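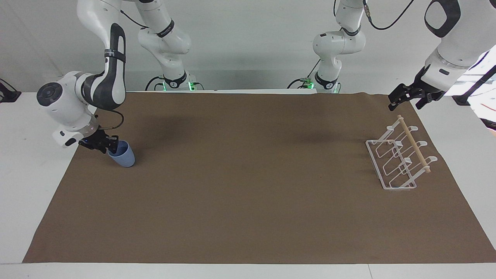 A pale blue plastic cup, held by the rim over brown paper.

Beauty, adverts and mirrors: questions readers send in

Do anti-ageing creams work?

Some of them make skin feel softer for a few hours, as would most greasy things you rub on your face. Beyond that I want to see who was tested and who paid. The leaflet for Merimum says "visible results in 18 days", but visible to whom? The small print says 52 women filled in a form about how they felt.

Is beauty in the eye of the beholder?

People say so, usually just before agreeing with everyone else. Show a room a set of faces and you'll get a fair amount of overlap in the answers. You'll also get plenty of squabbling, and I don't trust anyone who claims to have a formula for it. The "golden ratio" masks that do the rounds online can be made to fit almost any face if you slide them about enough.

Did people in the past care less about looks?

I doubt it. My great-grandmother kept a household book from 1889 with a recipe for whitening the hands, and it sits between one for chutney and one for getting rid of moths. It calls for lemon juice and a good deal of patience. They had fewer mirrors and no phones, but vanity managed.

Should teenagers be allowed cosmetic treatments?

I'd say wait. Younes Benjelloun wrote to tell me I was being old-fashioned, and that a girl who hates her nose at 15 will still hate it at 25. Perhaps she will. I hated my ears until May of the year I left school, and then I got a haircut and forgot about them.

Are "no filter" campaigns a good thing?

They're still adverts. Addo ran one last year with bare-faced models, all of whom had better skin than anyone on my bus. I did like that they used a woman over 70 — once, on page 5 of the brochure.

Do good-looking people get better jobs?

Probably it helps at the interview. How much it helps after that, when the boiler has to be mended or the accounts have to add up, is another matter, and I've yet to read a claim about it that I'd bet money on.

Which brand do you use, Narnine or Jemov?

Neither. Soap, and sun cream when it's hot. Please stop sending samples.

Can I disagree with you?

Yes, and many do. Use the contact form and keep it short. I read everything, though I don't reply to messages with a discount code in them.

Last updated 16/02/2026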